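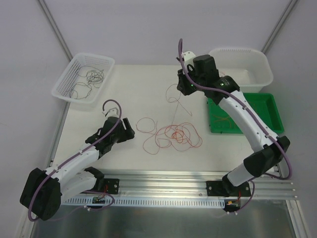 One of the benches at the Irnby open day, with its pale walls and white worktop.

So we finally made it over to Irnby for the winter open day, and I'm so glad we did! It was Saturday, December 29, 2018, that odd stretch when the leftovers are gone and everybody in the house is getting on everybody's nerves. Parking was in the field behind Prandley Street (bring boots, I mean it) and then it's a five-minute walk up to the old mill.

The big draw for me was the paper. They've been making it on the site for almost 300 years, and the top floor is still the drying loft, with slatted shutters down both sides that you can open and close with a long pole. My nephew got to do one and wouldn't give the pole back. Our guide was Fulgencio Jaramillo, who started there at 17 sweeping floors and now runs the vat room. He pulled a sheet for us, tipped it out onto the felt, and then let people from the group have a try. Mine had a hole in it the size of a quarter. I kept it anyway!

Downstairs they had a display of watermarks, 256 of them, all lit from behind in little drawers. I could have stayed there all afternoon. My favorite was a heron from the Breltine pattern book, very skinny and cross looking.

Lunch was soup and a roll for $5 in the boiler house, and the line was long but moved fast. The tomato ran out before we got to the front, so we had leek, and it was very good. The shop is tiny and you'll want cash. I bought a stack of envelopes I don't need and a bookmark for my mom.

They're doing another one in September, with the waterwheel running if the river's high enough.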